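The little bin on the table

I have been putting off writing about trash cans because it seemed like a thin subject, but I got two emails after the post about the desk drawers asking what I do with the small trash, so here is more than most people will want on it.

When we moved to Butadville the apartment came with one built-in pull-out under the kitchen sink and nothing else. It holds a 9 gallon bag. For the first month everything went in there, including the stuff that gets made at the other end of the apartment: tissues, thread ends, pencil shavings, the backing paper off labels, tea bag wrappers. What happened in practice was that it didn't go in there. It sat next to me in a pile until I got up for some other reason, and then I usually carried my cup to the kitchen and left the pile.

I tried a regular wastebasket on the floor first. It was a tall one from Gonholm, the discount place out past the feed store, and it cost more than I remembered them costing. The trouble with the floor was that I missed. I would come back in the evening and find paper all around it. The dog also thought it was for him. I moved it into the closet, where it now holds wrapping paper rolls, and it is very good at that.

After that I started reading up on countertop bins, the short kind that people keep by the coffee maker or in a camper. There are more of them than you would think. They come in three general types: the swing lid, the push-button lid, and the plain hinged lid that you flip up and it stays up.

I'd stay away from the swing lid for a tabletop. On a full-size can it's fine because the can is heavy enough to push against. On a small one you push the tissue at the flap and the whole bin slides away from you. Then the flap swings back and catches the tissue halfway, and you have a bin with a tissue sticking out of it.

The push-button ones are neat and I had one for most of a year. The catch wore out. It got to where a truck going by on the county road would pop it open, and after that it wouldn't close at all, and a button lid that won't close just hangs there at a bad angle.

So I'm in favor of the plain hinge. You open it with a finger when you sit down, leave it up while you work, and flip it shut when you're done. With a short can the opening is most of the width of the bin, and you can drop a balled-up tissue straight in without looking very hard.
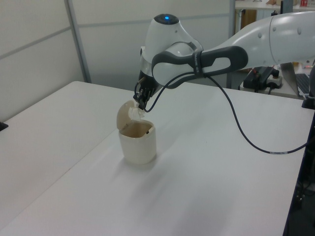 Lid up, paper or tissue on its way in. A short round bin with a hinged lid.

Color is a matter of taste, but I have some thoughts. I like off-white or cream on a white table because it doesn't shout. The drawback is that the inside of a light-colored bin shows everything, and the underside of the lid is the first place to go. People wipe the outside and forget the lid because it's out of sight whenever it's closed. Tea is the worst for this, followed by fruit peel. If you leave the lid up you'll notice it sooner, and so will anybody who comes over.

For cleaning I've settled on something simple. Empty it, rinse it, put in a spoonful of baking soda and some hot water, and let it sit for an hour. Then go at it with an old dish brush. The hinge needs a toothbrush. Stains that have been in there a long time mostly stay, in my experience. They get lighter and then they stop getting lighter. I used to be bothered by that and bought a new bin over it once – a waste of money, given what the thing is for.

Liners are the other question. The proper mini liners come in boxes of 100 and I went through one box in a winter. They were thin and they slid down inside the bin as soon as anything heavier than paper landed in them. Since then I've used three things:

Produce bags from the grocery store. Free, a little too long, fine if you fold the top over the rim.

The small Kutier bags that come 60 to a roll. These fit best of anything I've tried, but the store here doesn't always have them.

Nothing at all. This is what I do now if it's only paper. I tip the bin into the kitchen trash and put it back.

If anything wet is going in, use a bag. I say this as somebody who put half a plum in an unlined bin in August and went away for a long weekend.

As for where to put it, leave yourself more room than you think. I had mine jammed up against the wall in the corner behind the lamp, where it was out of the way and also out of reach, and the lid couldn't go all the way back. It works much better out in the open part of the table with clear space on every side. I do clear the table off at night, and the bin is the only thing that gets to stay.

I empty it every 24 hours or so on weekdays, usually while the coffee is going, and less when I'm not at the table as much. The bin only holds so much and it lets you know. A big one lets you forget for over a week, and by then you've got a smell to deal with.

One last thing on price. You don't need to spend much. There's a Shevchuk one in brushed steel that somebody is sure to bring up in the comments. I've handled it in the store and the hinge is nice and stiff, but it's heavy and it shows fingerprints, and I couldn't see paying that for a place to put tissues. Plastic will do.

Next month I'll get to the shelf over the washer, which a few of you asked about back in November and I haven't forgotten. I still need to find the right brackets.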